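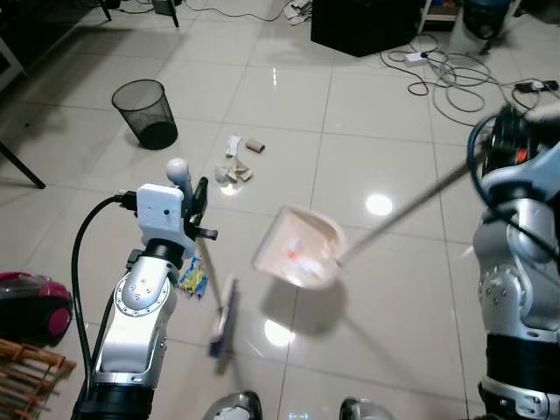

3.2 조사 대상과 청소 도구

조사는 Nondport와 Stanham의 공동주택 2개 단지에서 진행하였다. 배포한 설문지 3581부 중 1162부가 회수되었고, 응답자에게는 공용 복도와 계단의 청소 주기, 사용하는 도구, 청소 시간대를 물었다. 도구 항목은 습식과 건식으로 나누었다. 건식 도구에는 비와 손잡이가 긴 쓰레받기(그림 1)가 포함되며, 진공청소기는 별도 항목으로 두었다. 걸레와 비를 함께 쓴다고 답한 경우에는 먼저 쓰는 도구를 기준으로 분류하였다. Bawa의 선행 조사는 이 구분을 두지 않아 본 연구의 수치와 직접 비교하기 어렵다.

바닥 외의 표면은 평면과 곡면으로 구분하여 기록하였다. 표면이 매끄러운 굽은 관(그림 2)은 곡면에 해당한다. 곡면을 주 1회 이상 닦는다는 응답은 거의 53%였으며, 두 단지 간 차이는 크지 않았다. 다만 12월에 회수된 설문지에서는 무응답이 많아 이 항목의 해석에 주의가 필요하다.

그림 2. 광택이 있는 흰색의 굽은 관
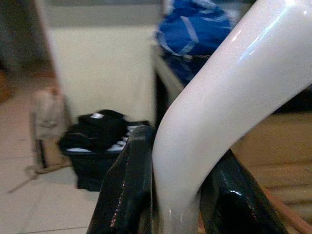
3.3 분석 방법

응답은 단지별로 집계한 뒤 청소 주기와 도구 종류의 교차표를 작성하였다. 청소를 외부 업체에 맡긴 동은 거주자가 도구를 정확히 알지 못하는 경우가 있어 Grondbridge 관리사무소의 작업 일지로 보완하였다. 일지와 응답이 다를 때에는 일지를 따랐다.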